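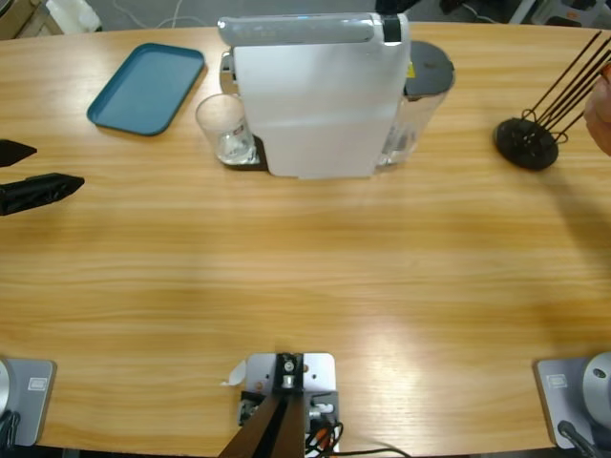
Figure 1. Coffee machine with a glass on the drip tray.

### 3.2 Execution deductions, beam and floor

Sample: 1098 routines, club level, Ivavcombe meets only. October sessions excluded (two panels, different sheets). Each routine scored live, then again by the Skondix panel working blind from the start value down.

Artistry deductions agreed poorly. Rhythm and tempo worst of all – judges took the tenth or they didn't, little pattern by age group. Bent knees, steps on landing: much better agreement. Of 2741 separate deductions logged on beam, 824 were given by one judge only. Most of these were small balance checks, a few were missed connections that the second judge credited.
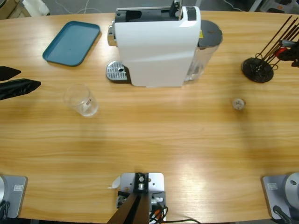
Hadiza Oyewole objected at the review stage that one-judge deductions are not errors as such, as the seating angle on beam hides foot form from one side. We accept this. Seat position was not recorded before the second season, so no correction is aplied here.

Floor is simpler. Corner pauses deducted evenly across panels, and the Avau scale (Dauda, unpublished) gave the same rank order in all but two sessions. See 3.3 for vault, wich uses a different sheet.
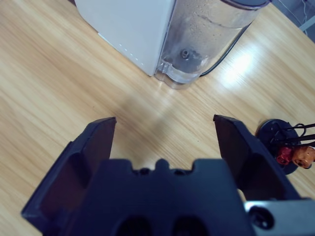

Figure 2. Tabletop with white housing and clear tank.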